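Trolby Grip Hand, Series 2 (pair, left and right)

Refurbished and new stock
Condition: see notes
Availability: left hand in stock, right hand on back order
Sold as: pair or single
Shipping: flat rate, batteries not included and not needed

Read the fault notice before you order

We carry the Trolby hand because customers keep asking for it, and because at this price there isn't much else with five fingers on it. We don't carry it because we believe the brochure. The brochure says the hand "holds what you ask it to hold". Our bench log has a different opinion, and you should see it before you spend the money.

The fault is a late release. You tell the hand to open, the controller reports that it has opened, and the fingers stay closed for a while longer. If the arm has already been told to move off, it moves off with the object still in its grip. On a tote bag you may never notice. On anything with a hinge, a lid or a handle, you will.

Yurii Ivanyshyn ran our pair through the household set in January: folding cloth, opening and closing boxes, lifting a kettle with no water in it. Out of 80 box trials the right hand released late on 13. The left hand did it on none, which sounds reassuring until you learn that the two hands ship with the same firmware and the same part number on the wrist board. Trolby's first reply was that our boxes were too smooth. Their second was that our table was too smooth. We have not had a third. 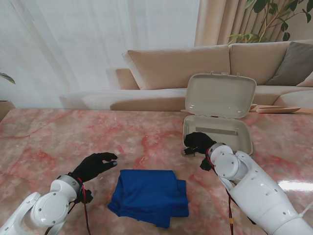

What bothers us more than the delay is the report. A slow hand can be worked around with a pause. A hand that says it is open when it is closed takes away the one thing the arm was using to decide whether to move. The status line is based on the command sent to the finger motors and pays no attention to where the fingers are. Trolby calls this "predictive status". We call it a guess.

What we saw go wrong

– A hinged plastic box dragged off a bench and broken at the hinge.
– A tea towel pulled tight between two hands until one arm tripped its overload.
– A finger tendon stretched on the right hand, replaced under warranty after 15 emails.

No one was hurt. The arms were running at reduced speed and Yurii was outside the marked area with the stop button in reach, where anybody running these should be.

The update

Trolby released new firmware and says it fixes the problem. We loaded it on Apr 10, 2023 and repeated the box trials on the right hand only. Late releases dropped to eight out of 80. That is better. It is a long way from fixed, and the release notes still use the word. The status line behaves as it did before.

A cable fault has also been suggested on the Eltisia users' board, where a few people say rerouting the wrist cable cured it. We tried that too. It made no difference on our unit, though we only have the one pair, and we wouldn't call their result wrong on the strength of it.

If you are buying anyway

Put a fixed wait after every open command. We use around a second and a half, and it has caught every late release we have recorded so far. Don't let the arm lift or retreat on the status line alone. If your arm can read load at the wrist, use that as a second check, and set it low enough to stop the arm before the object gives way.

Keep the hands off glass, ceramics, knives and anything hot. Trolby's own sheet allows "light kitchen use". Ours doesn't, and any hand that comes back to us with burn or liquid damage will be treated as out of warranty.

Fitting

The hand bolts to the Ornell wrist flange with no adapter. For Liepiņa arms you need the spacer ring, sold separately, and the longer cable. Gloves are a spare part and wear through at the fingertips first, so order a second set if you plan to run it daily.

Returns

Unused hands can come back within the normal period. If yours shows the late release, send us the controller log and a video with both the hand and the status screen visible. We will replace it once. If the replacement does the same thing, we will refund you and add your numbers to this page.

Questions about stock go to the sales desk. Questions about the fault go to the bench, and please include your firmware version in the first message.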